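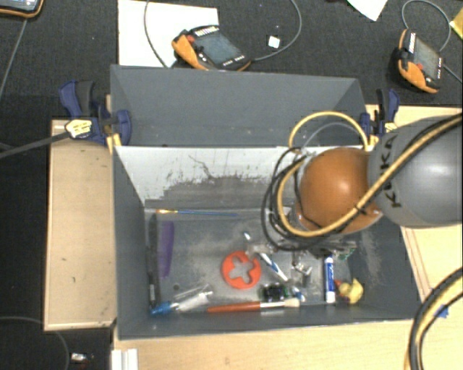 Food waste in the canteen: project report
Lavanya Reddy and Banafsheh Azimi

Why we picked it

Lunch at school, lots left on plates. Wanted to know what gets thrown away most and if smaller portions would help. Our first idea was packaging but another group had it already.

What we did

Stood by the tray return for 5 lunchtimes in November, 12.15 till the bell. Everyone scraped into one of 3 tubs: veg, starchy stuff (rice, pasta, potato), everything else. Weighed each tub at the end on the kitchen scales and took off the weight of the tub. Banafsheh did the weighing, Lavanya wrote it down and did the charts.

Also put out a short questionnaire. Got 7 back, which isnt enough to say much.

What we found

Starchy tub heaviest every single day. Veg came second except on the curry day when hardly any veg was left. Pasta day was the worst by a long way. The kitchen gives one big scoop to everybody, Year 7s the same as sixth form, and we think that is most of the problem.

From the questionnaires: people said the queue is slow so they take whatever is nearest, then have to rush eating. Two said the potatoes were cold. One just wrote "more chips".

Problems

Some people scraped into the wrong tub and we couldnt pick it out again. The scales only went up in steps so small amounts are a bit off. Missed the start of one lunch becuase of a fire drill. We didnt count how many ate each day, so a busy day looks more wasteful than it maybe was. Should of done that from the start.

If we did it again

Ask the kitchen for meal numbers. Try a small scoop and a large scoop for one week and compare. Get the questionnaire out in form time so more come back.

Charts are at the back, raw weights in Lavanya's book.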